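Skolum says the tidy bedroom challenge asks too much of a box

MEDIA RELEASE
2020-02-26

Home organising service Skolum will not be taking part in this year's round of clear-your-bedroom challenges, and is asking households to think twice before they spend money on one. The Flandgate business has put out a short, free guide instead. It does not promise a calmer life, and it does not come with a shopping list.

February is when the challenges are at their loudest. The usual pitch is that a bedroom can be put right in a weekend with a set of matching containers and a firm attitude. Skolum has its doubts. The matching containers cost money, the firm attitude wears off by the second evening, and the things that were on the bed have mostly moved to the floor of the wardrobe.

"We have been called in after a lot of these challenges," the company said. "The tubs are full and the labels are lovely. People still can't find their phone charger. We are not convinced that the labels were the problem."

The guide, titled The Rosser List after the street where Skolum has its office, deals with one part of one room: the top of the bed and whatever has settled on it. That means cushions, throw pillows, soft toys, seasonal decorations, papers, snack packets and small bits and pieces with no home of their own. Skolum picked the bed for a plain reason. It is the biggest flat surface in most bedrooms and it has to be cleared every night anyway, usually by pushing everything to one side.

The method uses one open box. Rubbish and food go in first, papers are put in a pile beside it, and soft things stay where they are until the end. There is no sorting by colour and no asking whether an object brings happiness.

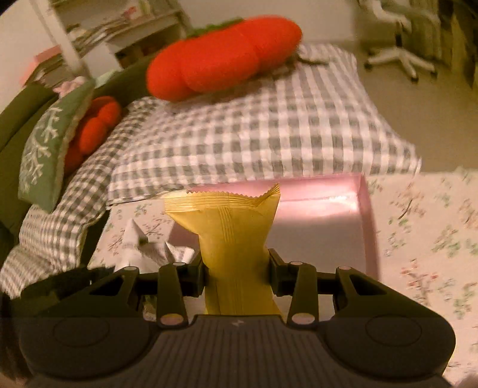
Snacks get a page to themselves, which may surprise readers of more elegant guides. In Skolum's experience a packet on the bed is the item most often walked past. It is too small to feel like a mess and too awkward to belong with anything else. The advice is to pick it up before touching a single cushion, decide if it is going to the kitchen or the bin, and put it in the box for the trip.

Papers are treated with the same lack of ceremony. A crumpled sheet should be flattened and read once. If it matters, it goes on the shelf with the other papers. If it doesn't, it goes in the recycling. The guide warns against starting a new folder for it, as new folders have a way of holding one sheet each.

On plush pumpkins and snowflake pillows, the guide declines to take sides. Plenty of organisers would have them packed away the moment their season ends. Skolum could find no good argument for this beyond the look of the thing. A pumpkin that someone likes having on the comforter in February can stay on the comforter in February. The only question worth asking is whether there is still room to sleep.

The company tried the list in 40 homes across Flandgate and neighbouring Andora before printing it. It is not claiming a breakthrough. Most bedrooms took some 7 minutes to get through, and several were back to their old state within days. Skolum has left that in the guide, on page two, where readers will see it.

"If a method only works when nobody lives in the room, it's not much of a method," the company said. "We would sooner people spent a few minutes on it and did it again when it needed doing."

Skolum has also dropped its own range of storage tubs from the guide. An earlier draft recommended two sizes. Testers who already had a box of any kind did just as well without them, so the page was cut. Shoe boxes, gift boxes and the bottom half of a broken toy chest were all used in the trial — none of them matched anything.

The Rosser List is a folded sheet, printed on both sides. The first 200 copies are free from the Skolum office on Rosser Street, Flandgate, and from the front desk of the Andora public library. Copies can be reprinted by schools and tenants' groups without asking. There is no app and no sign-up, and the company has no plans for either.

Media inquiries: Skolum front office, Rosser Street, Flandgate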